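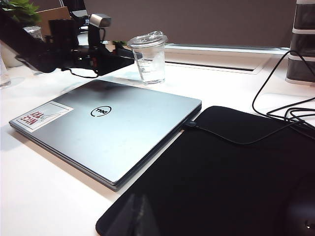 Finally finished the Sinan Çetinkaya papers, all 1,197 pages, and I have so much to say about this man!! Electrical engineer, started at the Karaca works testing relays, ended up running the whole standards lab at Stimitz.

His doctoral thesis was 238 pages on grounding. I read every one and I'd do it again.
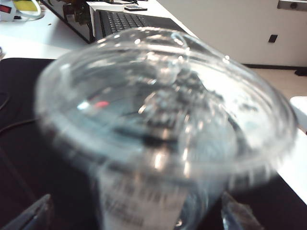 Water break, then on to the Stimitz years.

He wrote 19 drafts of one connector standard. Draft 12 is my favorite, he crosses out his own introduction and writes "too long" next to it :)

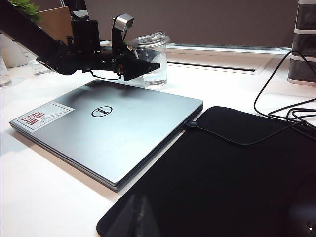

Pondska: Did he ever teach? My dad swears he took a night course from him.

Yes! Evening classes in circuit theory, right up until the June he retired. If your dad kept his notes I would love to see them!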